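Elimau repair mornings move to bigger hall

The Elimau repair mornings are moving up the hill from April. Too many people, not enough chairs — last month's queue was out past the bins by ten.

Organiser Jadwiga Michalski said 51 people signed up for the last one, most with kettles or toasters. The new hall costs more, so there's a fund. £800 so far, target £2395.
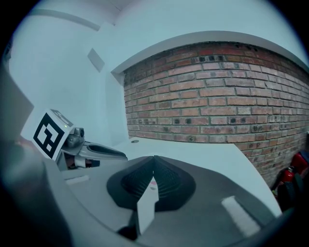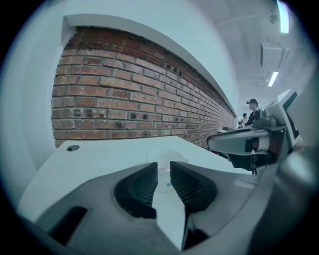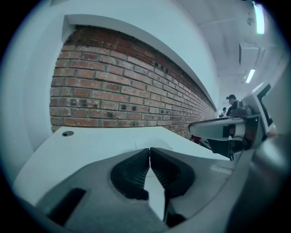 Grey and black up close. Middle picture: a clear plastic container on a white tabletop.

Shivam Lodhi will do the soldering as before. Sewing table to be comfirmed. Bring your own plug fuses if you can, and get there before noon. Parking at the back only, the front is for for the bus.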